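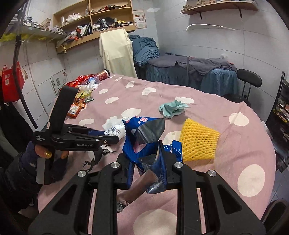 Opened snack, spotted cloth

Skip Intro: What Happened to the Theme Song
Notes for the evening talk, Lellov Library, 7:30

Start with the hum test. Hum the first four bars of Murnemlow and wait. Anyone over forty will finish it whether they want to or not. If the room stays silent, hum it again, louder, and move on with dignity.

Murnemlow for the people who missed it: small-town lawyer show, three seasons, a lot of rain. The plots were mostly about fences. I have seen every episode twice and could not tell you who won a single case, but I can sing all the words to the opening, including the second verse they only used in the pilot.

That opening ran 92 seconds. Pause there. Let them feel how long it is. Then play it in full (sound guy has the clip, check the volume, last time it was like being hit with a saxophone).

Point out while it's playing:
– every actor turns to the camera and smiles, even the judge, who never smiles in the show
– the dog gets a credit before the co-writer
– one shot is from an episode that was never aired

Why so long? Partly it was a doorbell. You were in the kitchen, you heard the tune, you came in and sat down. The show couldn't wait for you and you couldn't pause it, so the song gave you time to find the couch. Partly it was contracts. Cast members had their name order worked out by lawyers far better than the ones on Murnemlow.

Next bit: the shrinking. By season three the opening was down to 17 seconds. They cut the judge and they cut the dog, and I have not forgiven them for the dog. Don't dwell on this. I dwelled on it last time and we ran over.

Then Flivis. I pay for Flivis, so I feel entitled to complain. I went through the drama section over the winter with a notebook and a stopwatch. 338 shows. Most open with a title card and one low note, as if a refrigerator had been given bad news. The others have the long, gloomy kind: ink in water, a bird, a map catching fire. Gorgeous, many of them. Try humming one.

Show two of the gloomy ones back to back without titles and ask which is the murder and which is the baking drama. Take guesses.

Be fair here. Some new openings are great. The ones that change a little every week give you a reason to keep your thumb off the button. And plenty of the old ones were terrible. Play the Murnemlow spinoff theme if anyone looks nostalgic. It has a rap in it. The rap explains zoning.

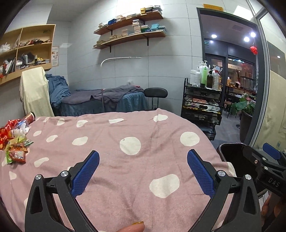 Do people really press the skip button every time?

Most of the ones I've asked skip from the second episode on. They watch the first one through to be polite, and a few go back to it for the finale.

Fan club numbers, if there's time. The Murnemlow mailing list has 1,802 names on it, and the newsletter prints the lyrics every January. When the list put out the theme as a record, they pressed 2,000 copies and sold out before lunch. The complete series on disc is still available. Plenty of copies.

Close with the pilot version, second verse included. Lyrics are on the back of the handout. Start the singing myself if I have to, key of G, not A. Lights up after the last chord, then chairs back against the wall before nine.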